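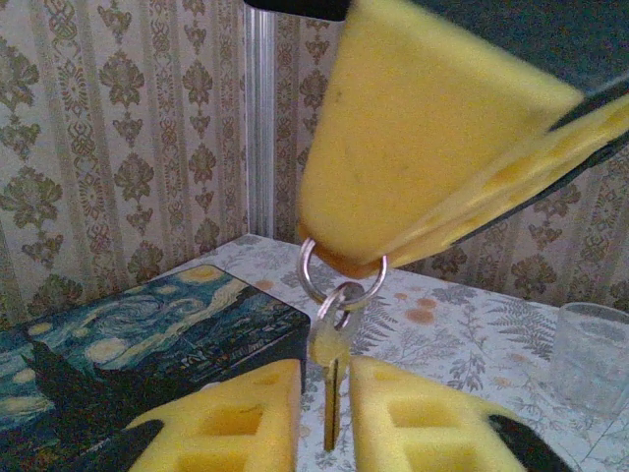

D. Rowbotham

Two-arm handover bench, Lernorville
Pre-run inspection with comments, October
Method under review: Panlow handover, small metal objects

Marks used: OK, OPEN, FAIL, NOT CHECKED. A mark of OK means I looked at it or tested it myself. I have not carried over any marks from the last sheet, where every line was OK and no line had a comment.

ARMS AND STOPS

Emergency stop, operator side
OK
Both arms halt from one press. Tested while holding and while moving.

Emergency stop, far side
OPEN
Works, but you have to lean across the shared zone to reach it. Move it before the next session.

Speed limit in shared zone
OK
Limit is set in the controller and I could not get past it from the run script. Good.

Grip hold on power loss
FAIL
The giving arm keeps its pinch. The receiving arm relaxes. For a key this is a nuisance. The write-up proposes moving on to heavier items and says nothing about it.

Stop distance with fingers interleaved
NOT CHECKED
I was given a number for this, but it was measured with the arms apart. The transfer puts the tip of one gripper just over the open fingers of the other, and I want the number for that.

FINGERS AND PADS

Foam pads seated on finger bases
OK
Pulled by hand, all of them. No movement.

Pad surface
OPEN
Yellow foam, a few faint dark specks on the large pad and a slight orange tinge at the tip where it pinches the ring. I don't know whether that is wear or dirt. The Hivia sheet we have for the pads says to replace them "when worn" and leaves it there. Write down a limit we can measure.

Square pockets on finger faces
OPEN
Check for trapped debris after each block. A narrow key blade is a good candidate for catching in a pocket, and a snag that happens to hold the key would be logged as a clean grasp. Ask for the log to separate the two.

Wrist camera view of the transfer
OK, with a comment
The key blade and both receiving fingers are in view at the point of handover. That tells me the camera can see the gap. It does not tell me the policy is using what it sees, and the paper leans on that claim pretty hard. Run it with the wrist view blanked and show us the result.

TABLE

Loose glassware within reach of either arm
FAIL
Clear drinking glass standing on the right side of the table. If clutter is part of the method, use a plastic tumbler. If it isn't, take the glass off.

Other objects
OPEN
Flat "Starry Night" box on the left, close enough that the near finger passes in front of it. Its position needs to be in the run record. At present the record just says "varied."

Table covering
OPEN
Printed cloth, with orange-brown stains near the middle. Clamp it or tape it. A cloth that slides takes everything on it along, and we would see that as a perception error.

Dropped object recovery
FAIL
No written step. Stop both arms first, then reach in. Post this at the bench.

THE NUMBERS

Attempt count matches log
OK
2669 attempts in the log, same as the draft.

Exclusions explained
FAIL
390 attempts were left out as "setup faults." I read through a batch of them on Friday and a fair number looked to me like ordinary drops. Someone outside the project should sort them again, without seeing the headline rate, before anyone quotes it.

Time per transfer
OPEN
Given as roughly 17 seconds. The draft doesn't say where the clock starts. If it starts after the first arm already has the ring, say so.

Variety of objects
OPEN
A key on a pair of rings is a fair test, and harder than the blocks we usually get shown. It is still one kind of thing that hangs straight down when you hold it from the top. The word "general" in the title should come out until there is something that doesn't hang so politely.

Human resets
NOT CHECKED
I asked how often an operator straightened the key by hand between attempts. The answer was "rarely." There is no column for it. Add one.

RELEASE

Cleared for supervised runs at low speed once the glass is gone and the drop procedure is posted. Not cleared for unattended runs. Power-loss behavior has to be fixed and retested on both arms first, with 2 people present for the retest.

Return this sheet with replies written under each OPEN and FAIL line. "Noted" will be sent back.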